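Chess tidy-up helpers wanted – Pastusville Games Library

I'm looking for 2 people to give me a hand sorting the chess gear at the games library, starting May 2019. It's paid, it's casual, and you don't need to be any good at chess (I'm certainly not!).

A bit of background. We took in a big pile of donated sets in March when the Manzano club packed up, and we've been lending them out to schools and neighbourhood groups ever since. They come back with a bishop missing, or two sets jumbled together, or somebody's eraser standing in for a rook. We've got 298 sets on the books and I'd love every one of them to be complete, clean and in its own case by the time winter properly arrives.

Most of what you'd be handling is the folding kind, where the board shuts up into a case and the pieces live inside. You open it, lay the pieces out, check them against the card, wipe the squares down, fold it up again and put it on the right shelf. Odd bits go in the small parts boxes – please don't throw anything out, even if it looks like rubbish.

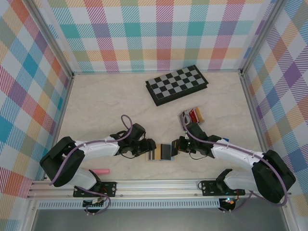
Gobnait Geraghty wrote back to my first notice to ask whether the folding boards get stored flat or on their edge, as hers at home has gone loose at the hinge. Flat, please, and never more than five high. She also wanted to know if travel sets count, and yes, they do, though they've got their own shelf.

You'd suit this if you like a fiddly job and a good natter. Shifts are three hours in the morning or afternoon, your pick, and I'm pretty flexible around school pick-up. There's tea, and the biscuits are decent. You'll be on your feet a fair bit, but grab a stool whenever you want one.

To put your hand up, drop a note in at the front desk with your name, your phone number and which mornings or afternoons you can do. Mark it job 3251 so it lands in my tray – I'll ring everyone back, even if the spots have gone.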